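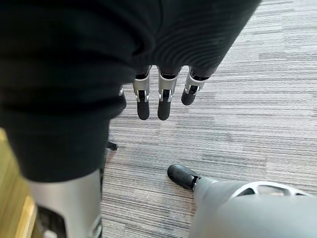
Black ribbed fabric, hanging in folds.

Care of Linens, Wax and Books in the Home
Household Guidance from the Clirkmont Fellowship

Households that open their doors for evening prayer are asked to keep a small number of items in good order: the table linen, the candles and their holders, and the books shared among those attending. The guidance below applies to all host homes in Clirkmont and Lestovberg.

Removing wax from table linen

Allow the wax to harden fully before touching it. Lift the larger pieces with the back of a butter knife, working from the outer edge toward the middle. Place the cloth between two sheets of plain brown paper and pass a warm iron over it, changing the paper as it takes up the wax. Colored candles may leave a stain -- treat this with a little dish soap and cool water before laundering. Cloths with embroidered lettering should be ironed face down on a folded towel.

Printed paper bags should not be used for this purpose. The ink transfers readily to white cotton.
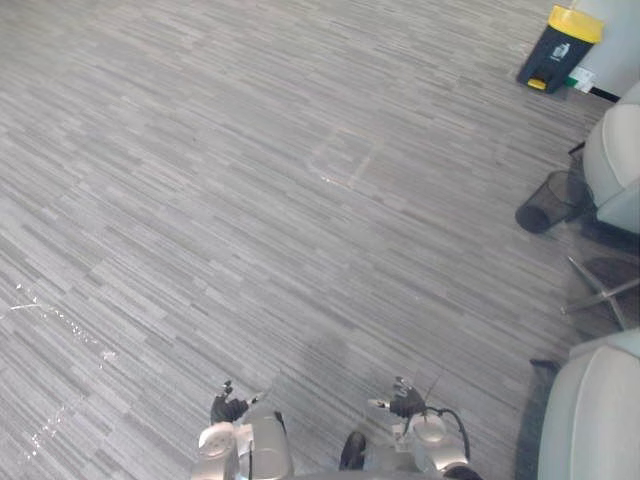
Mercedes Yupanqui writes that in her experience an ice pack laid over the spill for a few minutes brings the wax away in one piece, and that she has rarely needed the iron since. She adds that the older Cunasetti cloths, with the drawn-thread border, should not be scraped at all.

The Fellowship has no objection to the use of ice. Hosts who hold one of the Cunasetti cloths should follow her advice regarding the border.

Dark garments worn for readings

Choir sweaters and reading robes should be turned inside out and washed in cold water with similar colors. Knitted pieces are to be dried flat. A robe that has only been worn for a single reading seldom needs washing; an hour on a hanger near an open window is sufficient.
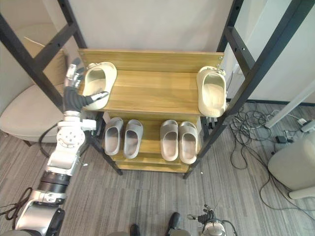
Hymnals and Bibles

Stand books upright, neither packed tightly nor left to lean. Loose pages should be returned to their place and reported, and adhesive tape should never be applied. In the Cusi hymnal, the pages most often found loose are those at 103 and 638, both of which are sung frequently during Advent. A book that has become damp should be stood on end with its covers slightly open and its pages fanned, away from any heater.

Where a cover has become sticky from handling, wipe it with a cloth that has been wrung out nearly dry, 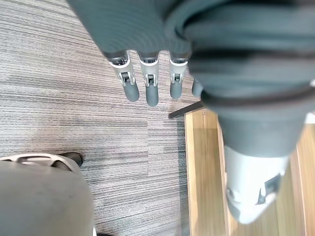

and follow at once with a second, dry cloth. Leather covers are the exception. They should be dusted with a soft brush and left otherwise untouched, and any polish already in the house should be kept for shoes.

Candle holders in brass may be washed by hand in warm water and dried immediately. Glass holders with wax at the base can be filled with hot tap water and left to stand until the wax floats. Do not pour this water down the sink.

Replacement linens are issued in December upon request.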